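Category: Office & Facilities / Refurbished Desktop Workstations

Stindico 593 Refurbished Desktop Workstation

The Stindico 593 is a full-size desktop workstation supplied to schools, libraries and small offices through the Reltemow equipment program. Each unit is inspected, cleaned and configured before it leaves the depot, and is delivered with a power cord, a keyboard and a printed setup guide. Monitors are ordered separately.

The 593 is intended for everyday work: word processing, record keeping, web access and catalog searches. It is not recommended for video editing or for use as a shared server. Institutions with such needs should contact the program office before placing an order.

Inspection and Cleaning

All units are opened at the depot. Dust is removed from the ventilation openings, the power supply is load tested, and cables are checked for wear at both ends. Any part that does not pass is replaced with a tested part of the same type. A record of the work is kept under the unit's serial number and may be requested by the purchasing institution at any time.

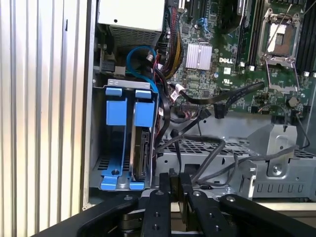
Ordering and Delivery

Orders are accepted from registered institutions only. The minimum order is one unit and the maximum is 48 units per site in a single school year. Larger orders may be approved in writing by Jordan Haworth, Equipment Program Manager.

Order code: 2531
Condition: Refurbished, Grade A
Stock on hand: over 200 units
Delivery: Ground floor only, signature required

Orders received before the end of July are delivered in August. Packaging should be kept until the unit has been started and checked - returns cannot be accepted without it.

Warranty and Service

The workstation carries a one-year limited warranty on parts and labor. The warranty does not cover damage from liquids, power surges or improper storage. Institutions may open the case for routine cleaning without affecting coverage, provided that the power cord has first been removed from the wall outlet.

Service requests should be addressed to Hussam Zoubi, Depot Services, and should include the order code, the serial number and a short account of the fault. Repairs are carried out at the Najjar Street depot.

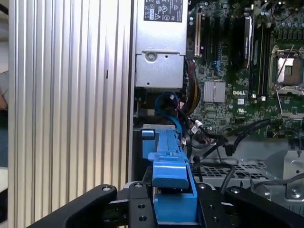
Chassis interior with blue latch handle and power supply.

Page last reviewed June 26, 2020.

Related Items
Plindix Monitor Stand, Adjustable
Stindico Keyboard, Full Size
Reltemow Cable Lock Kit
Surge Protector, Six Outlet
Replacement Power Cord, Grounded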